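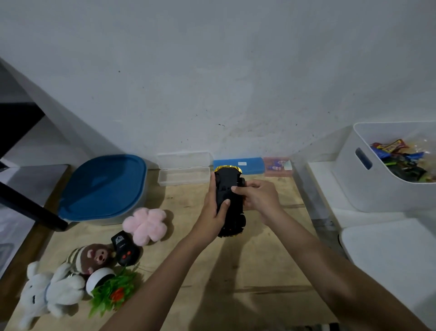
Ticket 5562 - Order confirmation emails not arriving
Opened by: Sajib Bandara, Hukus Toys
Product: Vusar Shop, hosted plan
Status: Closed

6 January 2021, 09:12
Customers are placing orders and paying, but no confirmation email reaches them. The orders show up in the admin panel as normal. We had 62 orders over the holiday and 55 of those customers got nothing. I've checked the spam folder on my own test account and it isn't there either.

09:40 - Support
Thanks, Sajib. Please send the sender address from Settings > Mail, and tell us if you changed anything with your domain recently.

10:05 - Sajib
Sender is orders@ our own domain. We moved the domain from Krajewska to Jodimis just before the holiday. The website came back within the hour so I assumed the rest had moved too.

10:31 - Support
The SPF record didn't come across, and the old DKIM key is missing as well. Most mail providers are rejecting the messages - the bounce log shows error 550 for nearly all of them. Both records are listed under Mail > Domain check. Copy them into the DNS page at Jodimis.

11:20 - Sajib
Added both. Domain check still shows red for DKIM.

11:34 - Support
There is a space at the end of the key. Delete it, save, wait 5 minutes and run the check again.

11:48 - Sajib
Green now. Test order sent and the email arrived. Can the old ones be resent?

12:02 - Support
Yes. Orders > Filter > Bounced, select all, Resend. It goes out in batches of 8.

12:30 - Sajib
Done, no bounces so far. Please close.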